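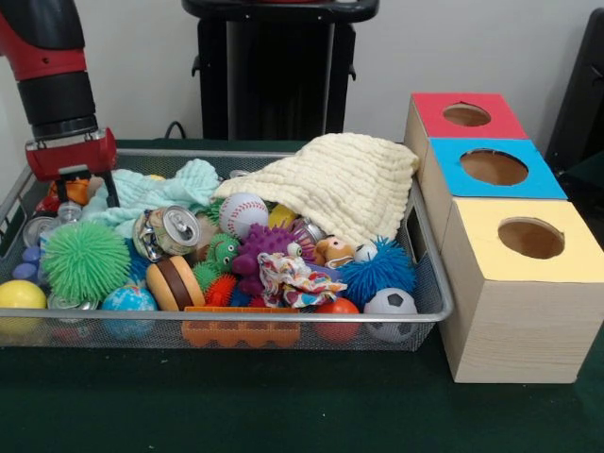 Teleop notes: recording bin picks on Obi

Quick writeup for anyone taking over a recording shift. Assumes you've done the arm safety walkthrough and have a Pluden login. If not, go do that first.

The task: operator picks one thing out of the mesh bin, drops it through the hole in one of the boxes, goes back to start pose. That's one episode. Clean ones go into the Fumer training set, everything else gets thrown out or tagged.

Before you start

Power on the arm, wait for the green line in the Pluden status page. Then the leader arm. Order matters, other way around and the leader comes up unpaired.

Check all camera feeds. Each one should show the whole bin plus the holes in the box tops. If a view has shifted, fix it now. We lost 132 episodes in one go to a tilted camera and I don't want to do that again.

Set record rate to 20 Hz. It defaults to something else after every update.

Loading the bin

Dump everything in, then stir it with your hand. No neat layers. Balls and spiky things end up all over, cans on their sides or standing up, doesn't matter. Cloths go in last, bunched up, not folded flat. Leave parts of the toys sticking out from under them. The policy needs to see half-hidden stuff or it'll only ever go for the easy ones on top.

Park the arm out of view before you take the reset still. Press R on the pedal box, wait for the beep.
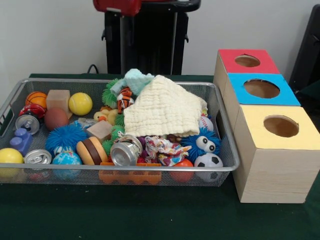

Reset still. Bin loaded, cloths on top, arm out of view.

Boxes: in a row beside the bin, holes up. Push them together so there's no gap for a ball to roll into. Empty them between sets, not between episodes.

Driving a pick

1. Hands on the leader arm, match its pose to Obi's. Screen says SYNC when you're close enough. Don't yank.

2. Press left pedal to start recording. Count a beat before moving.

3. Go over the target first, then straight down. No sideways sweeping through the pile. If something's in the way, move it as its own episode and tag it CLEAR.

4. Slow for the last bit. Close the gripper when you're round the object, not when you touch it. Soft stuff (the stringy balls, cloths) needs a deeper grab then you'd think. Hard balls want the fingers below the widest part or they pop out.

5. Lift straight up. Pause at the top. If a cloth is hanging on to the object, lower, open, try again once. Still stuck, end it and tag SNAG.

6. Over the hole, stop, open. Don't throw. Release low.

7. Back to start pose, right pedal to stop.

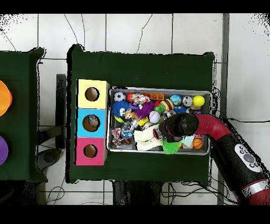 Head camera, gripper down in the pile. Toy showing through the hole of the blue box.

Watch the head view when you're deep in the bin. The side view makes you think you're lower than you are, and the wrist blocks a lot from above, so flick between the two.

Tagging

GOOD, SNAG, DROP, CLEAR. That's all of them. A drop you recover from smoothly is still useful, tag it DROP and write "recovered" in the note feild. Operator bumped the table, sneezed, answered the phone: delete.

Tag straight after the episode. Not at the end of the shift.

Common trouble

Jerky motion: almost always the leader arm USB. Reseat, re-sync, carry on.

Gripper won't open fully: home it from the Pluden menu. If it does it twice in a set, stop and log it.

Upload hangs at 99%: leave it. Vurkari is checking hashes on the far end, takes a while with big sets.

Episode count looks wrong: CLEAR episodes aren't in the total. Read the docs page, it's on there.

Where we are

932 GOOD episodes uploaded, another 166 waiting on review. More cloth picks please, those are way behind the balls. Next batch of objects comes in March, keep using the current ones till then.

Vy Tăng, February 26, 2021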